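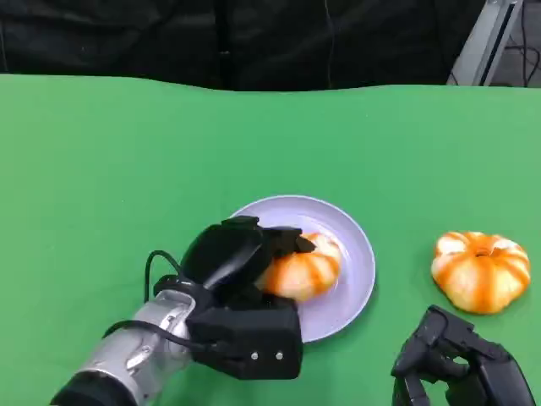
A plain tablecloth is the first thing I suggest when anybody asks me what to sew, and I have been suggesting it for so long that my family groan when they hear it coming. It is all straight lines, it doesn't have to fit anybody, and when it's finished you can put your supper on it the same evening. You will learn to measure, to press, to turn a hem and to fold a proper corner, and those four things will carry you through curtains, napkins, pillowcases and most of the mending pile as well.

I wrote this out for the sewing evenings at Clarberg and have tidied it up since, adding answers to the things people kept asking me. It assumes you have a sewing machine that will do a straight stitch, though I've put a note near the end for those of you who would like to do it by hand (and do! it's a lovely job for the long evenings in June).

## What you'll need

- Fabric, washed and dried (more on that in a moment)
- Matching thread, and a good big reel of it
- Sharp scissors
- A tape measure and a long ruler
- Tailor's chalk or a soft pencil
- Pins
- An iron and something to iron on
- A knitting needle or a blunt pencil for poking out corners

A medium-weight cotton is the easiest to begin with. Linen is beautiful but it wriggles, and anything shiny will slide about under the machine and make you cross. I bought the last of mine from Kaczmarczyk, the draper's by the bridge, where they'll let you unroll a good length of it over the counter and have a proper look. Do ask to do that wherever you shop. Colours change a great deal between a narrow bolt on a shelf and a wide stretch of cloth lying flat, and greens and reds are the worst for it. A colour that seems polite on the roll can take over a whole room.

If you can, carry one of your plates along with you. I know it feels silly, but you'll be looking at the two of them together for years.

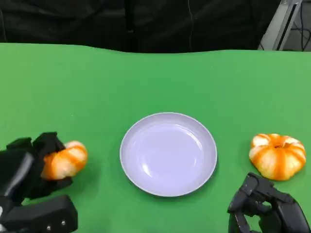 *Pale crockery on a strong green.*

For thread, go a shade darker than the cloth if you can't find an exact match, as a darker thread sinks in and a lighter one shows. I use Norkeo all-purpose on cotton and it has never given me any trouble, but any decent thread will do as long as it isn't the ancient stuff from the bottom of your grandmother's tin. Give it a tug between your hands. If it snaps easily, keep it for tacking.

## Wash it first

Please don't skip this, however keen you are to get going. Cotton shrinks, and it doesn't always shrink the same amount in both directions, so a cloth that was perfect when you hemmed it can come out of its first wash looking like somebody else's. Wash the fabric the way you mean to wash the finished cloth, dry it, and iron it while there's still a bit of damp in it.

Cut ends fray dreadfully in the machine. A quick zigzag along them beforehand will stop you having to spend an afternoon picking threads out of everything.

## Measuring up

Measure the top of the table, lengthwise and across, and write it down. Then decide on the drop, meaning how far you'd like the cloth to hang below the edge. For everyday use I like eight inches, which clears people's knees. For a special table you can go longer, and for a table with small children at it I'd go shorter, for reasons you can imagine.

Now you need to add the drop twice (once for each side) and the hem twice. We are making a double hem with two folds of an inch each, so that's 2 inches for every edge.

My kitchen table is 48 inches long, so my sum for the length goes like this:

- Table: 48 inches
- Drop at both ends: 16 inches
- Hem at both ends: 4 inches
- Total: 68 inches

Do the same for the width. If the answer comes out wider than your fabric, you have a choice between a shorter drop and a join. If you must join, don't run the seam down the middle of the table, where every glass will stand crooked on it. Put the full width of fabric in the centre and sew a matching strip down either side.

## Cutting it square

Shops cut quickly and not always straight. To find the true line, snip into the selvedge near the end of the cloth, find a single crosswise thread and pull it gently. It will pucker and then leave a faint ladder across the fabric, and that is your cutting line. If it breaks halfway, cut as far as the break, pick up the thread again and carry on. It's slow work, so put the radio on.

Trim off the selvedges too. They are woven more tightly than the rest and will pull your hem into little puckers later.

Once it's cut, lay the cloth over the table before you fold anything. Walk round it, pull it straight, look at all the sides. I always put a few things out on it at this stage as well, whatever is to hand, and leave it while I make a cup of tea. Coming back into the room with fresh eyes is worth a good deal, and if you've cut it too long it is much nicer to find out now.
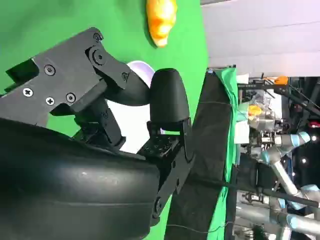
## Pressing the hem

Take the cloth to the ironing board and work on one edge at a time, wrong side up. Fold the edge over by an inch and press it. Then fold it over by another inch and press again. A strip of card with a line drawn an inch from the edge makes a splendid gauge: lay it on the cloth, fold the fabric up over it to the line, press, and slide it along. Card doesn't mind the iron and it's far quicker than measuring every few inches with a tape.

Press all the edges this way before you do anything about the corners. I mean press, too, lifting the iron up and setting it down. If you push it about as you would with a shirt, you'll stretch the edge and get waves in it.

## Mitring the corners

This is the bit that frightens people, and I promise it's only folding. Try it on a sheet of paper first. We always do at Clarberg, and there's usually a great silence round the room followed by somebody saying "Oh!"

1. Open out both folds at the corner. You'll see a little grid of creases, two lines running along each edge.
2. Find the spot where the two inner creases cross. Fold the point of the corner in towards the middle of the cloth, so that the new diagonal fold passes straight through that spot and the creases lie on top of one another. Press it.
3. Open it again and trim off the point, leaving a quarter of an inch of fabric outside the diagonal crease.
4. Fold the diagonal back in.
5. Now refold the first inch along both sides, and then the second inch. The two edges should come together in a neat slanting line.
6. Pin it, and use the knitting needle to coax the point into shape if it's gone blunt.

If the slanting edges overlap or leave a gap, your diagonal fold was a touch off. Unfold and have another go. Cotton is very forgiving and will take a new crease happily once you've given it some steam.

## Stitching

Set your machine to a medium straight stitch and try it on a folded scrap of the same cloth. My old Iser likes its tension a little looser for hems, and yours will have opinions of its own.

Start partway along a side, never at a corner. Sew close to the inner fold, taking out the pins as you come to them. When you reach a corner, stop with the needle down exactly where the slanting line meets your stitching, lift the foot, turn the cloth, lower the foot and go on. Overlap by an inch when you get back to where you began and finish off the ends.

The slanted edges can be closed with a few tiny hand stitches. They will probably hold without it, but on a cloth that's going to be washed every week I'd do it.

Keep the weight of the fabric up on the table or over your lap as you go. A large cloth dragging off the edge pulls against the needle and gives you wobbly lines.

## Doing it by hand

Everything is the same up to the stitching. Tack the hem down with long loose stitches, then slip stitch it, picking up just a thread or two of the main cloth each time. Work in lengths of thread no longer than your forearm, or you'll be forever untangling knots.

## Questions people have asked

**My hem has twisted along one side. What did I do?**
The upper layer has crept forward under the foot. Unpick that stretch, press it flat and pin it more closely, with the pins at right angles to the edge.

**Can I use an old sheet?**
Yes, and it makes a lovely soft cloth. Hold it up to a window first and look for thin patches, which are usually in the middle.

**Could I make it round?**
You could, but the hem is a different business altogether and wants bias binding. Make a square one first.

**How do I store it without creases?**
Roll it round a cardboard tube if you have the cupboard space. Otherwise fold it loosely, and in a different place each time.

*Zbigniew Sadowski, May 2024*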